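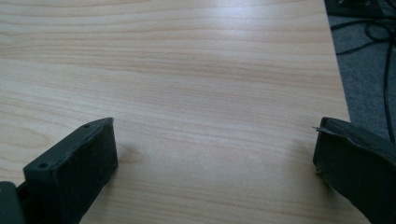
1/
Start position for every example: both fingers open over bare wood, gripper held in the hand, table edge on the right. I am at 3815 examples now and I want to write down some things before I forget them.

2/
The task is simple to say. Pick up a folded cloth, put it down flat, go back to open fingers. The learning part is done by Arlindo Cordeiro, I only collect. So please ask him about the network, not me.

3/
First lesson was the pause. In January I began to move the moment the recording began. Arlindo wrote me that the model had no idea what "not yet" looks like. Now I wait one full breath with the fingers open, then I go.

4/
From the first 1766 examples we threw out 205. Most of them had the same mistake: I closed the fingers too early, saw it, and opened again. For a person this is a small correction. For the model it became a habit, and it did the little double pinch every time.

5/
Kelly Frota asked if failed examples should be kept. We keep them when the recovery is slow and clear. We delete them when I got nervous — and I can always tell which ones, even months later.

6/
About pads. The soft dark material on the fingers gets rough at the edges with use. I write the pad change in the log with the example number. One time I forgot, and we spent an evening looking for a reason why the grasps got better after lunch.

7/
Light matters more than I expected. The table has a shine on the far side, pale, almost white, and the grain gets lost in it. I put the cloth there on purpose in every fourth example. Before this, the model was good only in the darker half.

8/
Speed: I do sets of 8, then I stand up. After more than that my wrist gets lazy and all the paths look the same. Rosângela Frota does longer sets and hers are fine, so maybe it is only my wrist.

9/
Next is the thicker cloth, same table. If somebody has experience with two layers sticking together, please write to me. I have tried going in from the side and I don't like it yet.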